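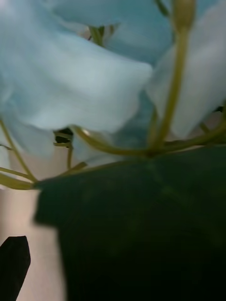 31/07/2021 - bench 2, both arms

In early, quiet. Job today: get the cell rules into shape before Marthinus does his walk-round in August. The version on the wall is the old Hakmont sheet with half of it crossed out and three peoples handwriting in the margins. Not good enough. Rewriting from scratch, testing each rule at the bench as I go.

Scope first. The sheet covers two-arm handling of light floppy stuff on the table, hand loading, people walking past. Doesn't cover the big Lavholm cell, that has its own fence and its own paperwork.

Draft as it stands:

1. Speed. Slow mode whenever anybody can reach the table. Slow mode = 20 percent. No "just for one run" exceptions, Myrto and I both did that last month and both got told off, fairly.
2. Hands. No hands over the table while either arm is enabled. Enabled, not moving. A stopped arm with drives on counts as live.
3. One operator. Whoever holds the pendant calls the start out loud. If you need to step away, stop first, then hand over, then say so.
4. E-stop check at the start of every session, each button, written in the book with initials. Found two days with no initials. Asked Manolis, he says he did it and forgot to write. Then it wasn't done, as far as the book goes.
5. Grip force. Limit goes in the job file, never typed in live. Stems on 5 N for now, will revisit.
6. Cables. Look at both loops before power-up, at full reach and folded. Tape is not a fix.

Argued with Athina over rule 2. She wants drives off for every reload, full stop. I say that doubles the reload time and people will start cheating. Her answer was that people cheat anyway so you may as well have the right rule written down. She's probably right. Leaving her wording in, will see how the week goes.

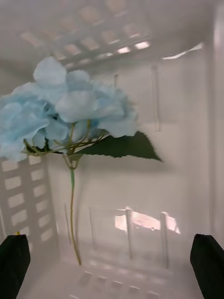 Approach and retreat rules need their own section, the old sheet had one line on it ("take care near containers"), useless. What I want: open fingers fully before entering any container, go in along one axis, no wrist turn below the rim, come out the way you went in. And a stand-off from walls. The crate is the hard case - slots up the side, slots in the floor, bars across the opening low down, plenty for a fingertip or a thin stem to catch in. So wording is now "slotted walls and floors count as snag points, keep the stand-off on every side including underneath". Manolis wanted a number in there. Put 6 mm, marked as provisional. Also the leaf sticks out a lot further than the stem does, so clearance has to be figured on the whole item and not on the bit you grip. Obvious once written, wasnt in any version so far.

Dropped item rule: if it falls, stop both arms, even if only one was involved. Pick up by hand with drives off. No chasing it with the gripper. Efthymia says at Kanlow they log every drop with a cause code, we're not there yet but I've left a column for it.

Two-arm section. Shared zone in the middle, one arm has priority, the other waits outside until the zone flag clears. Priority is set in the job and printed on the sheet so a person standing there knows which one goes first. The handover between arms is the only time both may be in. Needs a timeout. What happens on timeout: both hold, neither opens. Check with Marthinus, I think he will want a controlled stop instead.
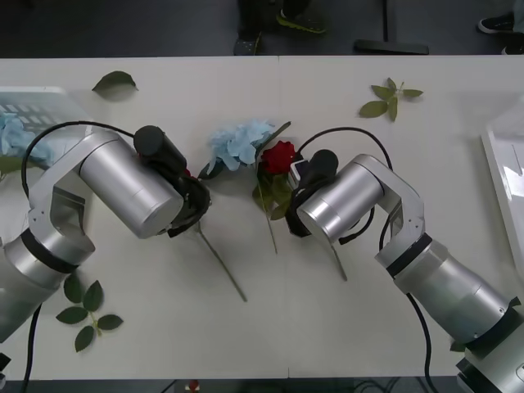
Both arms in, a stem in each gripper. Shared zone is the middle of the table.

Housekeeping, short:
- spare leaves and sprigs back in the box before anything is enabled. Vision picks them up as targets and then you get a silly move toward nothing useful
- floor line: needs painting. People stand too near the far edge, me included. Tape until the paint comes
- closed shoes, sleeves up, lanyards off
- nothing on the table that isn't in the job file, and that means coffee

Manolakis guide Efthymia lent me has a decent page on sign-off: every rule gets an owner and a review date, otherwise it just rots on the wall. Stealing that. Page 67 if anyone wants it, book is on the shelf over the printer.

Owners so far: speed and e-stops Manolis, grip force me, containers Myrto, shared zone Athina. Cables nobody yet.

To do
- ask Marthinus re timeout
- type this up, one side of paper, big print
- take teh old sheet down
- re-run the crate approach with the new stand-off and write down what it does
- find an owner for cables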